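Progress report: Findville groundwater monitoring, second reporting period
Prepared by Ramiro Moya for the Dimau fund

1. Status

Work in this period covered sampling at the Calvo wellfield, repair of the logger at the Cullberg site, and entry of the older paper records. Sampling and repair are complete. Record entry is behind schedule and will run into May.

2. Sampling

All three wells at Calvo were purged and sampled under the procedure agreed in the first period. Purge volume was set at three casing volumes, or until conductivity held steady over consecutive readings. Well 2 did not reach a steady reading within the planned time and was sampled after the full purge volume had been removed. Its results are flagged in the data table and should not be used for trend analysis until a repeat sample is available.

Nitrate was below the action level in every well. Iron was elevated in Well 3, which has a corroded steel casing. The filtered sample from the same well gave a much lower value, so most of the iron is particulate. Replacement of the casing is outside the current budget.

3. Water level logging

The Cullberg logger stopped recording during the previous period. The fault was traced to water in the cable connector. The connector was replaced, the vent tube was fitted with new desiccant, and the logger was checked against a manual dip reading before being returned to the well. The gap in the record has not been filled by interpolation. Manual readings for the gap are stored in a separate column.

The logging interval is now 600 seconds. This is shorter than the interval in the original plan and allows the effect of nearby pumping to be separated from the slower seasonal change. Battery life at this setting is acceptable.

4. Paper records

To date 1329 readings have been entered from the Findville ledgers. Many early entries give depth from the top of the casing without stating the casing height, and two wells had their casings cut down at an unknown date. These entries are kept as written and carry a datum code of U.

5. Budget

Spending on laboratory fees is in line with the plan. Field supplies are over plan by the cost of the connector and desiccant. We request that this amount be moved from the travel line, where funds remain. No change to the total award is requested.

6. Next period

Repeat sampling of Well 2, completion of record entry, and a draft water level map for review by the fund. The casing survey needed for the map will be done on the same visit as the repeat sampling.

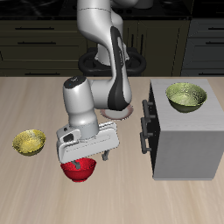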